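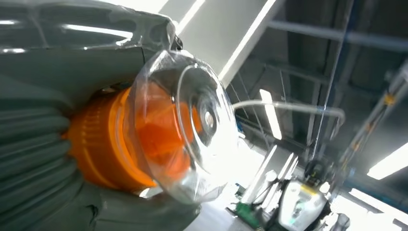 Photo: Grirno floor, Perkance

So the arms at work are on the orange caps now, the grooved ones with the clear dome on the front, and my wrists are thrilled! I used to do up to 229 of those a shift (pinch, twist, next) and by October I couldn't open a jar at home. Now I look after 2 arms and mostly fuss over fit and tubing. It's a weird switch, to be fair. There were 26 of us on the line at Curkthorpe and we talked all day long, and now I'm off at my own station with a screen. I miss the gossip. They've promised us training on the Csonka software next, and I've already put my name down.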